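Pellino Cellar Records

Data card, version 2

Summary

Pellino is a table of fermentation and cellar readings taken at one small winery in Prusitcombe. It covers red lots only, from crush to bottling. Each row is one reading on one vessel. The table was put together for people who want to fit or test simple models of sugar decline, malolactic progress and free sulfur loss in small lots, where most public data comes from large tanks.

This card describes the contents, how the readings were made, what has been corrected and what has been left alone. It was last revised on January 6, 2021. Questions go to Fengying Wei, who maintains the files.

Files

readings.csv - the main table, one row per reading
lots.csv - one row per lot, with block, variety and pick order
vessels.csv - vessel type, nominal volume and cooperage age
additions.csv - every addition logged against a lot
notes.txt - cellar log remarks, lightly edited for spelling

All files are UTF-8 with comma separators and a header row. Empty cells mean no reading was taken. A zero is a real zero. Earlier copies used -1 for a missing value in the free sulfur column, and any file that still has -1 in it is version 1 and should be replaced.

Source

The fruit came from two vineyard blocks, Sebastian and Skultik. Sebastian is the lower block, on deeper clay loam, and is picked first in most years. Skultik is higher, thin and stony, with wide swings between day and night temperature. Sebastian lots start at lower sugar and higher potassium. Skultik lots start with more acid and are slower to finish malolactic conversion. A model fitted on one block should not be expected to carry over to the other without adjustment.

The lots file lists 77 lots. Most went into open-top bins for primary fermentation and then to barrel. A few of the larger Sebastian lots stayed in steel throughout and are marked with vessel_type = steel in every row. Blends are not included. When part of a lot was moved into a blend, readings on the blended wine stop at the transfer, and readings on the remainder continue under the same lot_id.

Columns in readings.csv

lot_id - text key, matches lots.csv
vessel_id - text key, matches vessels.csv
day - whole days since crush for that lot
temp_c - must or wine temperature in degrees Celsius
density - grams per milliliter at the sample temperature, not corrected
density_20 - density corrected to 20 degrees Celsius
ph - two decimal places
ta - titratable acidity, grams per liter as tartaric acid
malic - grams per liter, enzymatic
va - volatile acidity, grams per liter as acetic acid
fso2 - free sulfur dioxide, milligrams per liter
tso2 - total sulfur dioxide, milligrams per liter
flag - quality flag, see below

How the readings were made

Temperature was read with a probe thermometer at the middle of the bin, after punch-down. Readings taken before punch-down run warm near the cap and cool near the floor, and these carry flag T. Density was read with a glass hydrometer until the wine neared dryness, then with a bench density meter. The change of instrument is not marked row by row, so a small step in density may show up late in some lots. Samples for the density meter were degassed by shaking and then filtered.

pH and titratable acidity were read on the same sample, with the meter calibrated at pH 4 and pH 7 at the start of each working session. Malic acid was measured with an enzymatic kit. Free and total sulfur were measured by aeration-oxidation. Barrel samples were drawn with a glass thief from the center of the barrel, and the barrel was topped after sampling. 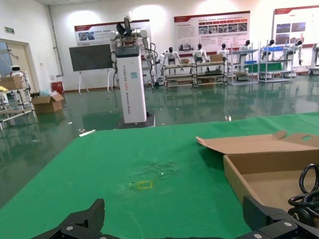 Sampling was daily during primary fermentation, every other week during malolactic conversion, and monthly after that. The gaps are not random. Lots that were behaving well were sampled less often, and lots with a high volatile acidity reading were sampled more often until the value settled. Anyone averaging over the whole table should weight by lot and not by row.

Quality flags

A blank flag means the reading was accepted as logged.

T - temperature taken before punch-down
R - repeat reading, replaces an earlier value on the same day
H - value copied from handwriting that was hard to read
C - calibration drift found at the end of the session
X - value outside the physical range, kept for reference only

Some 400 rows carry a flag other than blank. Rows flagged X should be dropped before any fitting. Rows flagged C can be kept for malic and sulfur, but pH and titratable acidity on those rows are suspect. Rows flagged H were checked against neighboring days, and where the value was plausible it was left in place.

Changes from version 1

The missing value code was removed, as noted above. Day numbers for the Skultik lots were off by one in version 1, as they had been counted from picking instead of crush. They now match the Sebastian lots. The additions file is new. Two column names were shortened: free_so2_mgl is now fso2, and total_so2_mgl is now tso2. Scripts that call columns by position will still break, as density_20 was inserted after density.

Known problems

Density in the first two days of cold soak is unreliable, since the juice had not mixed through the skins. The cellar lost power once in July, and barrel room temperatures for that stretch are missing.

Titratable acidity was titrated to an end point of pH 8.2. Users comparing with labs that report to pH 7 should expect higher numbers in this table.

Nutrient additions in additions.csv are given as product weight. Nitrogen content was not recorded, and yeast assimilable nitrogen was measured only at crush, in lots.csv.

No sensory scores are included. Tasting remarks do appear in notes.txt, but they were written by different people using different terms, and they should not be converted to scores.

Suggested use

For sugar decline, use density_20 against day with temp_c as a covariate, and hold out whole lots when testing. Splitting by row leaks the curve of a lot into its own test set. For sulfur loss, join additions.csv on lot_id and day, and start each segment at the first reading after an addition. A reading on the same day as an addition was always taken before it.

License and contact

The files may be copied and reused with credit to the Pellino Cellar Records. Please state the version used. Corrections should give the lot_id, the day and the column in question, and should be sent to Fengying Wei at the Prusitcombe cellar office.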